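3. Board Selection, Preparation, and Mounting

3.1 Material

All boards used in the study were hard maple, supplied by Plutov in a single delivery and stored flat on stickers in the measurement room before any cutting was done. Maple was chosen for its fine, closed pores and for the small difference in hardness between earlywood and latewood. In an earlier series carried out in pine, the softer bands had been removed faster than the harder ones during sanding, and the resulting ripple was of the same order as the flatness deviations under study. No such ripple was detected in the maple boards after finishing.

Nine boards were retained from the delivery. Boards with open checks, loose knots, or visible wane were rejected at intake. Small tight knots and pin marks were accepted wherever they could be passed over by the straightedge without a change in reading, and their positions were entered on the record sheet so that no reading point fell directly on one. Swirled or streaked figure was not a ground for rejection. Local grain reversal does affect the quality of a planed surface, but the boards were brought to final thickness by sanding, and its effect on the measured surface was judged to be negligible.

Boards made up from more than one piece were accepted on the condition that the joint could not be felt with a fingernail. Joint lines were recorded by their distance from the near edge. In the analysis of Section 5 the bands on either side of a joint are treated as separate regions, as the pieces on the two sides may differ in ring orientation and therefore in their tendency to cup.

3.2 Surface Preparation

Each board was flattened on both faces, left to rest on stickers, and flattened again. The rest period was included to allow stress released by the first pass to show itself before the final dimension was reached. Sanding proceeded through successively finer grades and ended at 400 grit, with all strokes in the direction of the grain. Dust was removed by vacuum and then with a dry cloth. Tack cloths were avoided on account of the residue they leave, and compressed air was avoided because it drives dust into the screw holes.

No oil, varnish, or sealer was applied. A finish would have slowed the exchange of moisture between the board and the room, and with it the movement the study was intended to observe. The bare surface has the disadvantage that it marks easily. Gloves were worn for all handling after the final grade, and any board that acquired a visible mark was noted as such and left in the series without further sanding, so that thickness would remain constant from the first reading to the last.

Edges were left square. A light pass was made along each arris to remove splinters, taking care that no measurable chamfer was produced. The near edge of each board serves as the datum for all positions given in this paper.

3.3 The Table

The boards were mounted on a perforated work table made by Cendo. The regular grid of holes allows a board to be placed at many positions without special tooling, and a position can be recorded simply by row and column. It also leaves part of the underside of the board open to air. The contact area between board and table is therefore smaller than the area of the board, and the lower face is neither fully sealed nor fully exposed. This intermediate condition is the one most often met in workshop practice, where wooden boards are fastened over perforated or slotted surfaces as a protective or sacrificial layer, and it is poorly covered by the published work on panels that are either free on all sides or bonded to a solid substrate.

Where a table is assembled from joined plates, the joints between plates may introduce a small step. Each placement was checked with a straightedge laid across any joint that would lie under the board or close to it. If light could be seen beneath the straightedge, the board was moved by one row and the check repeated. The table surface was wiped before each mounting, and the holes beneath the board were inspected for chips. A single chip trapped between board and table was found in preliminary work to raise a corner enough to invalidate the whole set of readings.

3.4 Fastening

Boards were fastened directly to the table with black screws passed through clearance holes. Clearance holes were drilled slightly larger than the screw shank, so that the board could expand and contract across the grain without being held rigidly at the screw. Heads were brought down until they bore on the wood and no further. Over-tightening was the most frequent fault in the preliminary series. It crushes the fibers under the head, produces a local depression, and tilts the adjoining surface, and the effect persists after the screw has been loosened.

Screw positions were dictated by the hole grid. For boards whose drilled holes did not coincide with the grid at the chosen location, the location was changed and the board was left as drilled. No board was drilled a second time. Figure 2 shows one of the maple boards lying on the blue table, with a screw at the near right corner. The grain runs mainly across the width of the board, and a faint seam divides it into a deeper far band and a narrower near band, the latter with a small dark spot close to its middle. A square black-and-white marker lies on the table past the far right corner.

Figure 2. Maple board fastened to the perforated table.
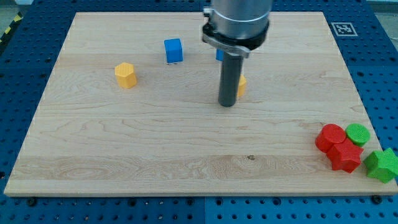 A reader of the draft protocol objected that a screw set this close to a corner governs the movement of the whole board, and that a clearance hole offers little freedom once the head has been seated. In the same reader's view, a board held at its edges should be expected to bow upward in the middle as it takes on moisture, and a reading taken there would say more about the fastening than about the wood. The recommendation was to hold the board along its centerline only and to let both long edges move.

The objection has merit and was tested on two of the boards before the main series began. Each was mounted first near the corners and then along the centerline, and was left for a full humidity cycle in each arrangement. Centerline mounting did reduce the rise at the middle of the board. It also allowed the edges to lift clear of the table, and the edge lift was larger than the rise it replaced. For a board that serves as a working surface, a lifted edge is the more serious defect: it catches on tools and sleeves, it admits chips beneath the board, and it deflects under hand pressure in a way that a gentle central rise does not. Corner fastening was accordingly kept for the main series, and the rise at the middle is reported as a property of the mounted board and should be read in that sense throughout.

The second part of the objection, concerning the freedom offered by a clearance hole, could not be settled with the equipment available. Witness marks drawn around the screw heads in pencil showed displacement on some boards and none on others. Friction between head and wood presumably varies with seating torque, and seating torque was controlled only by feel. A shouldered fastener of the type sold by Skondik would limit the clamping force to a fixed value. Such fasteners were not available in a length suited to the present boards.

3.5 Reading Procedure

Readings were taken at seven points on each board, all located from the near edge and the left edge. The points were marked on a transparent overlay, and no marks were made on the wood. The overlay was aligned to the near left corner, laid flat, and removed once the gauge foot had been positioned. Points falling on a knot, a joint line, or a screw were shifted along the grain to the nearest clear area, and the shifted position was used in every later session for that board.

The gauge, an Ouellet dial indicator on a bridge stand, was zeroed against a granite reference before each board and checked against it again afterward. If the two zeros disagreed by more than one division of the dial, the readings for that board were discarded and repeated. The order in which the boards were read was rotated between sessions in order to distribute any drift caused by the presence of the operator in the room.

The room was neither humidified nor dried by artificial means. The series began in May and followed the natural course of the season, and the relative humidity was logged beside the table for the whole period. Sessions were postponed when an outside door had been open during the preceding hour. Boards remained fastened between sessions and were not used for any other work. They were not covered, with the result that dust accumulated on the upper face and was brushed off before each session.

3.6 Sources of Error

Three limitations should be kept in view. The lower face of a mounted board could not be inspected, and any change in its contact with the table had to be inferred from the upper face. The fraction of the underside exposed through the holes depended on the placement of the board relative to the grid, and this fraction was recorded but not varied systematically. Finally, the boards came from a single delivery and may be more uniform in moisture history than boards bought separately. The spread between boards reported in Section 4 is therefore best regarded as a lower bound.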